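Dromlow dish swap fills the old bus hall, and will be back in April

The Dromlow kitchen swap came home to the old bus hall on Tuesday evening, after two seasons of making do in the school gym, and if the line out the door before opening was anything to go by, people had missed it. Folks came with casserole lids that fit nothing they owned, with cookie tins, with good heavy mixing bowls handed down from aunts, and with a great many sponges, scrubbers and dish towels for the washing-up table, where everything gets a proper going-over before it finds a new shelf.

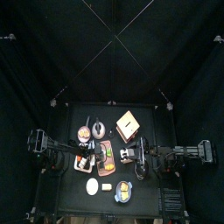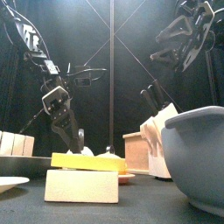
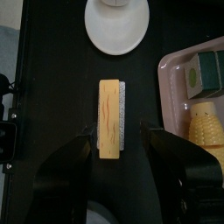
Ekkachai Phuthong remarked that he had come in with one chipped teapot and was heading home with a soup pot, a flour sifter and a set of bowls his daughter had already claimed, and that he would have to explain all of it at breakfast. He added that he would like to see the doors open a bit earlier next time, so that people on the late shift could get a look at the baking pans before they are gone.

He has a point about the baking pans. They went first, as they always do, and the muffin tins went right along with them. By the end of the evening 433 items had changed hands, up from 212 at the last swap in the gym, and what was left over fit into a few cartons beside the coat rack. Those will go to the shelf at the Phromma Street laundromat, where anybody is welcome to help themselves during opening hours.

For those who haven't been before, the rules are as easygoing as ever. You bring what you no longer use, clean if you can manage it, and you take what you will use. There is no money and no tallying up of who brought more. Sharp knives should be wrapped in newspaper and handed over at the front table, and electrical things are still not accepted, although a few toasters do try their luck every time (and are sent kindly home again).

The washing-up table deserves a word of its own, as it has turned into the most sociable corner of the whole evening. It started as a single tub of hot water for the dusty things out of people's garages, and now there are two tubs and a rinse, and neighbors who hadn't spoken since summer stand there elbow to elbow drying gravy boats. A good deal of advice gets passed along, too. Baking soda was recommended for tea stains, a long soak for burnt rice, and plenty of patience for anything that has been through a barbecue. Opinion was divided, and rather loudly, on whether cast iron should ever meet soap.

Coffee and coconut cake were served from the back kitchen until the cake was gone, and there was a jar out for the heating bill.

The next swap is set for April, again in the bus hall and again in the evening, with the doors opening at six. Anyone with shelving or folding tables to lend is asked to leave a note in the box by the hall entrance. The two blue casserole lids and the single oven mitt left on the windowsill can be picked up there any weekday until 11 in the morning.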